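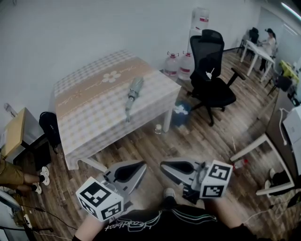 **HONLOW, 18 February 2019** – The Honlow District Council has received a delegation from the neighbouring municipality of Fevach for talks on shared water supply, road maintenance and the administration of the boundary settlements. The meeting was held in the council chamber and was chaired by the Mayor of Honlow, Tianyou Ding.

The delegation comprised 11 members, including the deputy mayor of Fevach and representatives of the seven villages on the eastern bank of the Qin River. It was the first formal meeting between the two authorities under the revised Boundary Services Agreement.

Mayor Ding welcomed the delegation and outlined the position of the Council on the items listed for discussion. He noted that 1,586 households in the boundary settlements currently receive water from the Honlow network while paying rates to Fevach, and that the existing cost recovery formula does not reflect metered consumption.

"The present formula was set before the Clustier pumping station was commissioned," Mayor Ding said. "Both authorities accept that it needs to be recalculated on current volumes."

The parties agreed to the following:

- Metered consumption data for the boundary settlements will be exchanged quarterly, in a common format.
- A joint technical group will review the cost recovery formula and report to both councils in June.
- Responsibility for the unsealed section of Clustier Road, a length of 909 metres, will pass to Honlow on completion of drainage works by Fevach.
- Applications for building permits within the boundary zone will continue to be lodged with the authority that collects rates on the property.

The delegation also raised the matter of the Qin River crossing, where the load limit was lowered following the last structural inspection. Heavy vehicles are being diverted through Honlow town centre. The Council advised that a full engineering assessment has been ordered and that the diversion will remain in force until the results have been considered. No date has been set for removal of the limit.

School bus services over the crossing are not affected – the vehicles in use fall below the revised limit.

Existing water charges will apply until a new formula is adopted by both councils. Residents of the boundary settlements are not required to take any action, and accounts will be issued on the normal cycle.

Minutes of the meeting will be tabled at the next ordinary session of the Council and may be inspected at the Honlow municipal office during business hours.

**Media enquiries:** Office of the Mayor, Honlow District Council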